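Angus Maihi has spent most of his working life asking older people how they slept. He runs the follow-up side of the Grallelside sleep study, which enrolled 2,608 adults over the age of 60 and has been calling them back, every August, for 6 years. I met him in his office at the Treloar building, a converted school on the edge of town, where the heat was on too high and the phone rang through most of our conversation.

The study is looking at hearing loss, poor sleep and memory, and how the three move together as people age. Earlier work has linked hearing loss in midlife to a higher chance of memory problems later on. Earlier work has also linked broken sleep to the same thing. Maihi's group wanted to follow both in the same people.

"Most of what we had was one or the other," he said. "You would have a hearing study that asked one question about sleep at the end, or a sleep study that asked if you wore hearing aids, yes or no. You can't do much with a yes or no."

Everyone who joined had a hearing test in a booth and sat through an hour of memory and attention tasks. A smaller group, 801 people, also wore a wrist monitor for two weeks. Maihi said the monitors were the expensive part and the reason the group was kept small.

I asked what they have found so far.

"Less than people want," he said. "The people with the worst hearing at the start did a little worse on the memory tasks by the fourth year. That part is fairly steady. It shrinks when you take account of age and schooling, and it shrinks again when you take account of heart disease, but it doesn't go away."

Sleep has been harder to pin down. People who said they slept badly did not always look like bad sleepers on the wrist monitor, and some who said they slept well were up four or five times a night. When the team used the answers people gave, poor sleep was tied to lower memory scores. When they used the monitor data, the link was weaker, and for some tasks there was none.

"That could mean a few things," Maihi said. "Someone who is low or worried will tell you they sleep badly, and they may also do worse on a test that day. So the answer may be picking up mood. Or the monitor is missing something. It measures movement. A person can lie very still and be awake, and my father did that for years."

He does not think either measure should be dropped. The group's next paper will report both side by side, he said, including the places where they disagree.

The question most people bring to him is about hearing aids. Participants ask it at nearly every visit, and so did I. Maihi was careful with it.

"We see that people who wear them do slightly better. But think about who wears them. They have the money, or the coverage, and somebody at home nagging them to go. They see a doctor more often. I can't take that apart with the data we have. What I tell people is that if you're having trouble hearing, get it looked at so you can hear your family. You don't need my study to tell you to do that."

He would like to see a trial large enough and long enough to settle it, though he doubts his own group could run one. It would need people to go without treatment for years, and he is not comfortable asking them to. 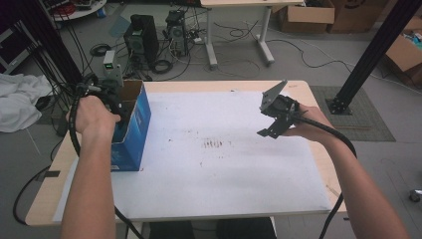
Hands at work with a pair of hand-held grippers.

The memory tasks have caused their own trouble. The first set came from a test called Kiltier, which reads out a list of words and asks for them back after a delay. By the second year the staff had noticed that some participants were missing words they had probably never heard.

"If you give a spoken word list to a person with hearing loss, what are you testing?" Maihi said. "We should have seen it sooner. We had it in the protocol, it had been reviewed, and it went right by all of us."

From the third year they gave a written version as well. Scores for people with moderate hearing loss went up, though not all the way to match the others. Maihi said this was the result he trusts most, mainly because the team went into it expecting the gap to close completely.

The change had a cost. The first two years of scores can't be lined up neatly with the later ones, and a statistician at Ivton, the group's partner center, spent the better part of a winter working out how to join them. There is now a long appendix about it. Maihi handed me a copy and said I did not have to read it.

People leave the study every year. Some move, some die, some just stop answering. The ones who leave tend to be in poorer health than the ones who stay, so the remaining group looks better than it should. Maihi said any long study of older adults has this problem and that the usual statistical fixes only go so far. His own approach has been to make the visits easier to finish. The staff will do a short version by phone, or go to the house. They will split a visit over two days.

"We had a woman who did her tasks in three parts because she had a grandchild with her," he said. "The old rule would have thrown her out. Now there's a box on the form for it."

Phone visits bring back the hearing problem, of course. For people who can't manage a call, the staff mail out a paper packet, which takes longer and comes back with coffee on it. Of the 400 packets mailed last year, most came back complete. Maihi counts that as a good result, but he would still take a home visit over a packet if he had the staff.

He has also changed how results are given back. In the early years participants got a letter with their scores on it. Several called in a panic over a number that had dropped by a point or two between visits, which can happen if a person is tired or has a cold. The letters now give a range and a short explanation, and there is a number to call. Anyone with a large drop is asked whether they would like the result sent to their own doctor.

"You owe them something back," he said. "They give you a whole morning. But a score on its own scares people, and a lot of the time it doesn't mean what they think it means."

I asked whether he had changed anything in his own life because of the work. He thought about it for a while. He had his hearing tested two years ago, he said, and it was a bit down on the left side, in the high range. He has not done anything about it yet. He sleeps six hours on a good night and keeps the radio on low, against the advice in the leaflet his own office hands out.

Funding for the study runs through two more rounds of visits. After that the group will apply to keep going with whoever is left. Maihi wants to add blood samples, which some participants have already said they will refuse, and to put wrist monitors on more people. Newer models are cheaper, but they score sleep differently from the old ones — so a portion of the group would have to wear both at once for comparison. He has tried this himself for a week, one on each arm. They disagreed by 50 minutes on the first night.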